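# Robot arms at our packing benches – what happens to the people?

**Mawar Wijaya**, Rerivcombe, January 2025

Hello all. I am shift lead in a returns and repacking warehouse. We take back goods from shops, open the cartons, check what is inside, and pack the good items again. I have 7 people on my shift. In April our company will put robot arms on two of the benches. The supplier calls the system Salletard.

The management gave us a presentation with many nice slides, but it was mostly speed and money. I want to know the other side. What do my people do all day when the arm takes the items out of the carton? Two of them have been at the same bench for many years and they are worried, and I do not know what to tell them. I don't want to say "everything will be fine" if this is not true.

I would also like to know if the arm can manage soft things. Half of our returns are clothes and bags, and they come back in any shape you can think of.

Please write only if you have worked near such a system. I have already read the brochures.

---

**Yanti Goh**

I work at the Clumport site of another company, and we have had arms at the repacking benches for a bit more than a year. Ours are a different make, so some details will not be the same for you.

First your question about jobs. At our place no one was sent home, but two people who left were not replaced, and I think you should say this openly to your team. The work that stayed is different. Before, one person did the whole carton: open, take out, check, fold, pack, label. Now the arm takes out and puts down, and the person does the checking and anything the arm refuses. It is easier for the back and shoulders. It is also more tiring for the head, and that surprised me. You get the difficult items one after another, without the easy ones between them to give you a small rest.
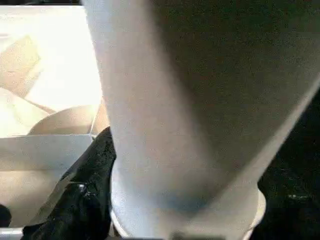 Soft items were our biggest trouble in the first months. A box or a bottle has a shape and keeps it. A jacket does not, and dark cloth was worse than light cloth for us. On one day in the second week we ran 404 cartons and I wrote down each time a person had to step in, which was far too often. We changed how the cartons are opened, so that the flaps are folded fully back, and we put fewer things in each one. After this it went better. Please don't believe anyone who says it needs only software. Most of our improvement came from people at the bench who told the engineers what was wrong.

So my advice is:

- Ask now who is allowed to stop the arm. It should be everyone.
- Ask for rotation between the arm benches and the normal benches. We change every two hours and I would not accept longer.
- Ask that the time for training is not counted in the shift target. With us it was counted at first, and there were bad feelings for weeks.
- Ask what happens with the figures the machine collects. Ours can show how fast each person clears a stop. We agreed in writing that this is not used in the yearly talks.

For your two colleagues with long experience, I would bring them in before the installation. One of our older packers was strongly against the arms. Now she teaches the new people – she did not become a fan, but she knows each fault by its sound, and she gets a higher grade for it. The higher grade did not come by itself. We had to ask three times.

---

**bench_3601**

depends on your management. ours promised rotation and it lasted one month. get it on paper

---

**Bangera Nights**

I am on nights, so maybe it is different for you. The thing I miss is talking. With two people at a bench you chat and the hours go. Now I have one bench and one arm, and my colleague is on the other side of the conveyor. When you plan the floor, put the arm benches facing each other if there is space. It costs nothing when it is done before they bolt everything down. Afterwards they told us it was too expensive to move.

---

**Mawar Wijaya**

Thank you, this is much more than I got from the presentation. I did not think about the layout at all, and the floor plan is not signed yet, so I will ask this week. Yanti, may I write to you about the text of your agreement on the figures?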